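Pillum Workshop, Unit 4
Quarterly chemical storage and spill readiness inspection
Inspected by: Isla Haldane
Accompanied by: Miłosz Szulc (stores)
Date: Sunday, March 23, 2025

Ratings: S = satisfactory, A = action needed, N/A = not applicable. Items rated A carry a due period and an owner. Comments carried over from February are marked (F).

1. Flammables cabinet

1.1 Doors self-close and latch: A
Left door stops short of the latch when released from half open. Hinge to be adjusted. Owner: Szulc. Due: 7 days.

1.2 Cabinet labelled, colour and lettering legible: S

1.3 Contents within rated volume: S
Rated volume 60 L. Two part tins of thinner were combined on the register but not on the shelf. Register corrected during inspection.

1.4 Sump clean and free of residue: S (F)
Residue noted in February has been removed.

2. Corrosives

2.1 Acids and alkalis stored apart: S

2.2 Secondary containment under all liquids: A
The descaler drum on the lower rack stands half off its tray. Replace with the larger Orneck tray held in stores. Owner: Gallardo. Due: immediate.

2.3 Decanted containers labelled with product name and hazard: A
One spray bottle at the parts washer has a handwritten name and no hazard information. Removed from use. Labels are in the top drawer of the stores desk.

3. Personal protective equipment

3.1 Gloves suitable for the products in use: S
Glove type checked against the safety data sheet for each product on the register. Fabric gloves are for dry handling only and are not to be worn for decanting or for spill response.
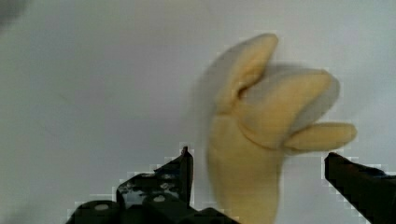
3.2 Gloves free of holes, stiffening and contamination: A
Two pairs at the decanting bench have cracked at the thumb. Discarded. Reorder under stock code 2195.

3.3 Splash goggles clean and within reach of the decanting point: S
Storage box lid is broken. Minor, no action raised.

3.4 Aprons: N/A
Apron use moved to the wash bay procedure.

4. Spill kit

4.1 Kit sealed and contents match list: A
Seal 43 was broken and no use is recorded. Absorbent pads short of the listed quantity. Restock and reseal. Whoever opens the kit is to enter it in the log, including for small drips. Owner: Szulc. Due: 7 days.

4.2 Kit location signed and unobstructed: S

4.3 Drain cover present: S (F)
Cover has been moved from the office to the kit as requested.

5. Emergency wash

5.1 Eyewash flow even from both heads: S
Weekly flush log is complete except for one week, initials missing.

5.2 Access path clear: A
Pallet trolley parked across the path. Moved at the time. Floor marking is worn and needs repainting. Owner: Gallardo. Due: 30 days.

6. Records

6.1 Safety data sheets current: A
The sheet for Ansah cutting fluid is past its review date. Request a new one from the supplier. Owner: Haldane.

6.2 Register matches stock: S, after the correction at 1.3

Copies to: Hülya Tokgöz, Bautista Gallardo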